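Retrouver la trace d'un arrière-grand-père rabbin en Moravie : par où commencer ?

Posté par Dorottya Illés, samedi 29 avril

Bonjour à tous ! Je me lance dans la généalogie de ma famille maternelle et je cale déjà (ça promet). Ma grand-mère racontait que son propre grand-père avait été rabbin dans une petite communauté de Moravie, puis qu'il était parti vers la Hongrie avec sa femme et ses enfants. Je n'ai qu'un prénom hébraïque, Yehuda Leib, et le nom de Granditz, qui serait l'endroit où il officiait. Sauf que je ne trouve Granditz sur aucune carte. J'ai aussi un livre de prières à lui, avec quelques lignes manuscrites sur la page de garde que je n'arrive pas à lire, à part un nombre, 792. Est-ce que quelqu'un a déjà fait ce genre de recherches ? Je ne lis ni l'hébreu ni l'allemand gothique, autant le dire tout de suite.

Akosua Atinga

Coucou Dorottya, bienvenue au club des gens qui passent leurs soirées sur des registres illisibles ! J'ai fait le même parcours il y a quelques années pour la famille de mon mari, alors je te raconte comment je m'y suis prise, tu prendras ce qui te sert.

Pour le lieu d'abord : ne cherche pas sur une carte moderne. Presque toutes les localités de Moravie avaient un nom allemand et un nom tchèque, parfois un troisième en yiddish, et l'orthographe changeait d'un scribe à l'autre. Ta grand-mère a pu retenir une prononciation. Essaie avec un C ou un K au début, un T à la place du D, et lis à voix haute (si, si, ça aide).

Ensuite les registres. Ceux des communautés juives de Bohême et de Moravie sont en bonne partie numérisés par les Archives nationales à Prague, et tu peux les feuilleter de chez toi. Prévois du café. Je me suis tapé 40 pages de naissances avant de tomber sur le bon patronyme, et encore, il était écrit avec deux lettres de travers.

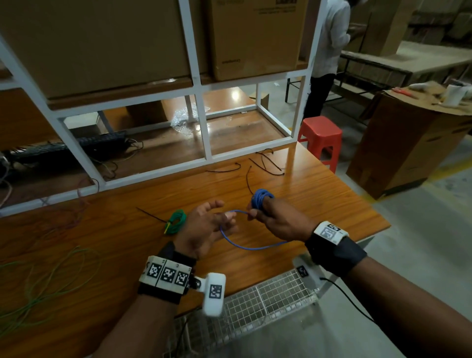 Une fois que tu as une naissance ou un mariage, regarde bien les témoins et le nom du circonciseur quand il est noté. Dans une petite communauté, le rabbin apparaît souvent dans les actes des autres, même quand on ne trouve pas le sien. C'est comme ça que j'ai fini par comprendre que « notre » rabbin était en fait le gendre du précédent, et qu'il avait pris sa place.

Et pour ton 792, je ne voudrais pas m'avancer sans voir la page, mais il y a peut-être une autre explication qu'une date. Chez nous c'était un numéro de bibliothèque. Photographie bien à plat, à la lumière du jour, et poste ça dans la rubrique lecture de manuscrits, il y a des gens adorables là-bas.

Tatsuya Onishi

Demande aux archives en Hongrie plutôt, s'il est mort là-bas.

Sayaka Hirose

Je complète Akosua sur un point, parce que je ne suis pas d'accord pour le nombre ! Les années hébraïques s'écrivent très souvent sans les milliers. Du coup 792 n'irait pas du tout avec un arrière-arrière-grand-père : on tomberait en 2031-2032. En revanche, si c'est un 592 mal lu (un 5 et un 7 à la plume, je m'y laisse prendre une fois sur deux), ça donne 5592, donc 1831-1832, et là je trouve ça beaucoup plus intéressant.

Regarde aussi les tombes. Sur celle d'un rabbin, l'épitaphe donne normalement le nom du père, et avec un peu de chance les communautés où il a servi. J'ai retrouvé 4 générations de cette façon, en partant d'une seule pierre. Et méfie-toi de Yehuda Leib : dans les papiers officiels il peut très bien s'appeler Leopold, Löbl ou Ludwig.

Dorottya Illés

Oh là là, merci ! Je viens de ressortir le livre, et pour le 5 je commence à avoir un gros doute. Je fais la photo demain matin et je la poste dans l'autre rubrique.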